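Old Desktops Opened Up at the Flulldale Repair Room
14 shares | 3 comments

We had up to 400 dollars to spend this year, and most of it went to used hard drives and thermal paste. The computers come to us from Bitar, the office supply place on the corner, when they clear out their back room. We open each one, save what works and send the rest for scrap. A few pictures from September are below, with notes.

Drive and power supply. The bright blue cable is SATA data, and the multicolored one brings power to the hard drive. We unplug both before a drive leaves its cage. The bay below the drive is open.
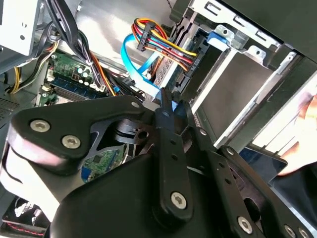
Drive cage and latch

The blue latches are the best part of these cases, as no screwdriver is needed. Up top is the green motherboard with its white four-pin power connector. The power supply has an 80 logo on the label. We test every supply for 7 minutes before it goes on the shelf.

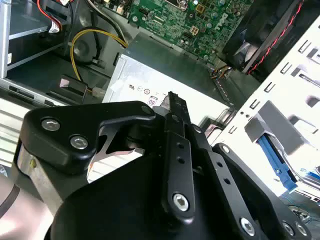 Grikard asked if the older supplies are worth keeping at all. They are, if the fan runs quietly and the voltages hold.

The wall board. Small parts and tools need a place to go, and a gray board with molded holders on a ribbed metal panel does the job. The light-blue plastic piece is in front of it.
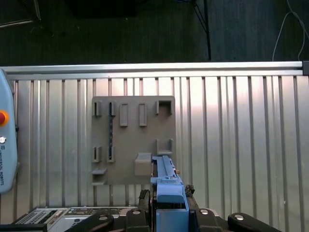
Buvumetti: I have six of these towers in my garage. Do you take them without the hard drives?

Grikard: Thanks for the answer on the supplies. Mine hums, so out it goes.

Flulldale Repair Room: Yes, we take them without drives. Drop-off is at the side door until 4.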